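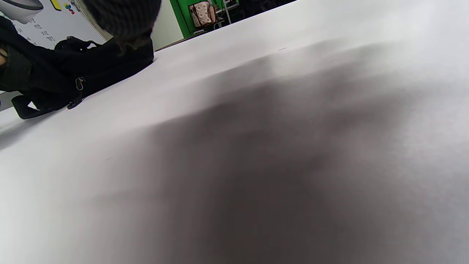 Quem somos

Oi! Eu sou a Kimie Sakai e toco a Presora, um projeto de histórias contadas em voz alta por pessoas com deficiência, suas famílias e quem mais convive com elas. A gente grava conversas. Duas pessoas que se conhecem bem, um microfone, uma horinha de papo e pronto.

A ideia veio da minha avó, que ficou surda já adulta e contava as melhores fofocas da família em Libras, misturada com uns gestos que só a gente entendia. Quando ela morreu, percebi que não tinha sobrado quase nada registrado, só duas fitas de vídeo de aniversário (e numa delas ela aparece de costas!). Fiquei com aquilo na cabeça por anos, até juntar coragem e chamar uns amigos.

Começamos a gravar em julho, na sala dos fundos da livraria Montoya, entre caixas de livro didático e uma cafeteira barulhenta que estragou boa parte do primeiro áudio. Hoje somos 11 na equipe, entre intérpretes, editores e gente que transcreve tudo com uma paciência que eu não tenho. Mais da metade de nós tem alguma deficiência, e isso pesa em tudo, do roteiro do convite até a altura da mesa.

O que a gente faz

Gravamos em áudio ou, quando a conversa é em Libras, em vídeo. Toda gravação sai com transcrição completa e legenda. Você recebe o arquivo antes de todo mundo e pode pedir para cortar um trecho, trocar um nome ou guardar tudo só para a família. Tem conversa que nunca foi ao ar e tudo bem, ela também faz parte do acervo.

Duas vezes por ano levamos o estúdio para fora, e a última viagem foi para Stakisham. Voltamos com nearly nada dormido e muita história boa: irmãos, vizinhas, um casal que se conheceu na fila da fisioterapia.

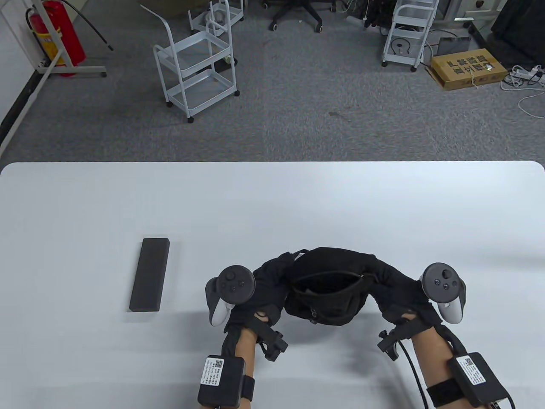
Preciso ter experiência com gravação para participar?

Basta trazer alguém com quem você goste de conversar. Na hora a gente explica o microfone, combina os sinais para pausar e fica por perto caso bata o nervoso.

Quem nos apoia

A Novby cobre o aluguel e os intérpretes. O resto vem de doações pequenas, que entram pela página Apoie.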